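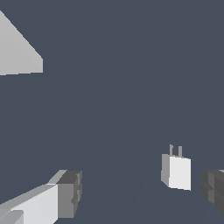
Tema 4. Sistemas de alimentación ininterrumpida: topologías, dimensionado y mantenimiento

4.1 Planteamiento

La continuidad del suministro se especifica en función de la carga y no de la instalación que la alimenta. Dos equipos de igual potencia nominal pueden tolerar interrupciones muy distintas, según la energía almacenada en sus condensadores de entrada y la tensión mínima a la que su etapa de regulación deja de funcionar. En un extremo de la escala están las cargas pequeñas que se conectan a través de un adaptador como el blanco de dos clavijas de la figura; en el otro, los armarios de servidores, los variadores y los equipos de climatización de precisión. En este tema se tratan las instalaciones del segundo grupo, con alguna referencia al primero cuando interviene en el recuento de cargas.

Se suponen conocidos los contenidos del tema 3 (armónicos, factor de potencia y factor de cresta). La notación es la misma: S para la potencia aparente en VA, P para la activa en W, fp para el factor de potencia total.

4.2 Clasificación de las perturbaciones

a) Interrupción. Pérdida completa de tensión en una o más fases. Se distingue entre interrupción breve y larga según la duración; el umbral depende de la norma aplicada y debe indicarse siempre en la memoria.

b) Hueco de tensión. Reducción temporal del valor eficaz sin llegar a la interrupción. Es la perturbación más frecuente en redes con arranques directos de motores. Se caracteriza por la tensión residual y la duración.

c) Sobretensión transitoria. Impulso de corta duración, de origen atmosférico o de maniobra. El SAI no sustituye al limitador de sobretensiones del cuadro general. Un error habitual en los ejercicios consiste en suprimir el limitador por entender que el equipo ya protege la carga.

d) Variación de frecuencia. Poco significativa con alimentación de red, relevante con grupo electrógeno. Condiciona la sincronización entre el inversor y la línea de bypass.

e) Distorsión armónica. Procede en su mayor parte de las propias cargas. En instalaciones con neutro compartido debe comprobarse la corriente de tercer armónico en ese conductor.

4.3 Topologías

4.3.1 En espera (offline)

La carga se alimenta de la red a través de un filtro. Cuando la tensión sale de los márgenes, un relé conmuta al inversor. El tiempo de transferencia es de algunos milisegundos y resulta aceptable para fuentes conmutadas con reserva suficiente. La forma de onda de salida en batería es, en los modelos económicos, una aproximación escalonada. No debe emplearse con motores ni con fuentes con corrección activa del factor de potencia sin comprobación previa del fabricante.

4.3.2 Línea interactiva

Añade un autotransformador con tomas o un convertidor bidireccional que corrige la tensión sin recurrir a la batería. Reduce el número de descargas en redes con tensión baja sostenida, y con ello alarga la vida del acumulador. La frecuencia de salida sigue a la de entrada mientras hay red.

4.3.3 Doble conversión (online)

Rectificador e inversor trabajan de forma permanente. La carga queda desacoplada de la red en tensión y frecuencia, y el paso a batería se realiza sin interrupción de salida. Como contrapartida, las pérdidas son continuas y han de evacuarse. El modo de alto rendimiento que ofrecen muchos equipos alimenta la carga por el bypass y conserva el inversor preparado; en ese modo el equipo deja de comportarse como doble conversión y así debe constar en la documentación.

4.3.4 Bypass estático y bypass de mantenimiento

El primero es electrónico y automático: actúa ante sobrecarga o fallo del inversor. El segundo es manual y permite retirar el equipo con la carga alimentada. La secuencia de maniobra es siempre la misma:

1. Comprobar la sincronización entre inversor y línea de reserva.
2. Transferir la carga al bypass estático desde el panel.
3. Cerrar el interruptor de bypass de mantenimiento.
4. Abrir el interruptor de salida del equipo.
5. Parar el inversor, abrir la entrada y desconectar la batería.

Entre los pasos 3 y 4 la carga está alimentada por dos caminos en paralelo. Si el paso 3 se ejecuta con el inversor conectado a la salida, se pone en paralelo el inversor con la red, con riesgo de daño en los semiconductores. Los enclavamientos por llave evitan esta maniobra y se exigirán en el proyecto de la asignatura.

4.4 Dimensionado de potencia

El procedimiento parte del inventario de cargas. Para cada una se anotan P, S y régimen de arranque. Los adaptadores enchufables se agrupan por regleta y se toma la suma de potencias de entrada indicadas en placa, sin coeficiente de simultaneidad salvo justificación.

La condición que debe cumplirse es doble:

S total ≤ S nominal
P total ≤ P nominal

Ambas se comprueban por separado. En equipos antiguos, con fp nominal de salida de 0,8, suele ser la segunda la que limita.

Ejemplo 4.1. La sala técnica de Carnbridge presenta una carga activa medida de 1726 W, con fp 0,92. Se pide seleccionar el equipo con una reserva mínima de ampliación del 20 %.

Potencia aparente medida:
S = 1726 / 0,92 = 1876 VA

Con reserva:
P = 1726 × 1,20 = 2071 W
S = 1876 × 1,20 = 2251 VA

Un equipo de 3000 VA y fp 0,9 ofrece 2700 W y cumple las dos condiciones. El régimen de carga inicial queda en el 64 % de la potencia activa nominal. Se descarta el de 2200 VA, que no alcanza la potencia aparente requerida.

Nota: en la versión anterior de estos apuntes la reserva se aplicaba únicamente a P. Hjalti Fogh señaló la omisión en las prácticas de febrero.

4.5 Dimensionado de la batería

La capacidad nominal de una batería de plomo se da para un régimen de descarga lento, habitualmente de diez o veinte horas. En un SAI la descarga dura minutos y la capacidad útil es muy inferior. No es válido, por tanto, el cálculo directo a partir de los amperios hora de catálogo. Se utilizan las tablas de descarga a potencia constante, en vatios por celda, para el tiempo de autonomía y la tensión final de celda elegidos.

Procedimiento:

1. Potencia de batería: Pb = P / rendimiento del inversor.
2. Número de celdas N, fijado por la tensión del bus de continua.
3. Potencia por celda: Pc = Pb / N.
4. Corrección por envejecimiento: multiplicar por 1,25 para garantizar la autonomía hasta el 80 % de capacidad.
5. Corrección por temperatura, si la sala está por debajo de la de referencia.
6. Entrar en la tabla y tomar el modelo inmediatamente superior.

Ejemplo 4.2. Con los datos del ejemplo anterior, P = 2071 W, rendimiento 0,93 y bus de 72 V (36 celdas de 2 V):

Pb = 2071 / 0,93 = 2227 W
Pc = 2227 / 36 = 61,9 W por celda
Pc corregida = 61,9 × 1,25 = 77,3 W por celda

La sala se mantiene a 23 °C y la tabla está referida a 25 °C. La corrección es pequeña y se deja como ejercicio.

Sobre la temperatura conviene recordar que el efecto es doble y de signo contrario: el frío reduce la capacidad disponible y el calor acorta la vida. La regla práctica para plomo regulado por válvula es que la vida esperada se reduce a la mitad por cada 10 °C por encima de la referencia. El cargador debe disponer de compensación de la tensión de flotación con sonda situada en el armario de baterías, no en el del inversor.

4.6 Configuraciones redundantes

Sistema N. Un solo equipo o los estrictamente necesarios. Sin tolerancia a fallo.

Sistema N+1. Varios módulos en paralelo con uno de exceso. El reparto de carga exige bus de control común; un fallo en ese bus es un modo de fallo compartido y debe figurar en el análisis.

Sistema 2N. Dos cadenas completas e independientes, cada una con capacidad para toda la carga. En régimen normal ninguna debe superar el 50 %. La vigilancia de este límite se descuida a menudo con las ampliaciones sucesivas.

Caso Doswood. La instalación constaba de dos cadenas alimentadas por el mismo cuadro de distribución y con protecciones de idéntico calibre aguas arriba y aguas abajo. Un cortocircuito en una toma de salida disparó el interruptor general antes que el de la derivación. La documentación la clasificaba como 2N. El enunciado completo, con el esquema unifilar, está en la colección de problemas (problema 4.7).

4.7 Selectividad en modo batería

La corriente de cortocircuito que entrega un inversor está limitada electrónicamente a dos o tres veces la nominal durante una fracción de segundo. Esa corriente puede ser insuficiente para provocar el disparo magnético de un interruptor de curva C. Mientras exista red, el bypass estático aporta la corriente de defecto; sin red, la única fuente es el inversor. Han de verificarse los dos casos.

Medidas habituales: fraccionar la salida en circuitos de menor calibre, emplear curva B o fusibles rápidos y limitar la longitud de las líneas finales.

4.8 Mantenimiento

Inspección visual: deformación de los vasos, sulfatación en bornes, obstrucción de filtros, ruido en ventiladores.

Medidas: tensión de flotación por bloque, impedancia o conductancia por bloque, temperatura de conexiones con carga, corriente de rizado en el bus de continua.

La impedancia se interpreta por tendencia. Un valor aislado carece de significado si no existe la medida de puesta en servicio. En el registro de Stolar, que se utilizará en la práctica 3, la serie comienza en la segunda revisión; los alumnos deberán justificar qué valor adoptan como referencia.

Condensadores: la vida de los electrolíticos del bus depende de la temperatura y del rizado. Para la práctica se adopta una vida de ensayo de 4000 horas a temperatura máxima, que se extrapola a la temperatura real con la regla de los 10 °C.

Ensayo de descarga: se realiza con carga real o con banco resistivo. Finaliza al alcanzar la tensión final de celda o el tiempo especificado. Después del ensayo la autonomía queda disminuida hasta completar la recarga, circunstancia que debe comunicarse al responsable de la carga.

4.9 Ejercicios

1. Repetir el ejemplo 4.1 con fp 0,78 e indicar qué condición limita.

2. Calcular la potencia por celda del ejemplo 4.2 para un bus de 96 V. Comentar el efecto sobre la sección del cable de batería.

3. La instalación Aidoo dispone de tres módulos de 10 kW en paralelo con una carga de 21 kW. Determinar si el sistema es N+1 y, en su caso, la carga máxima que permitiría esa clasificación.

4. Redactar la secuencia de retorno desde el bypass de mantenimiento a funcionamiento normal, indicando los enclavamientos que intervienen en cada paso.

Las soluciones de los ejercicios 1 y 3 se entregan a Hooman Daneshvar antes de la sesión de laboratorio. Los ejercicios 2 y 4 se resuelven en clase.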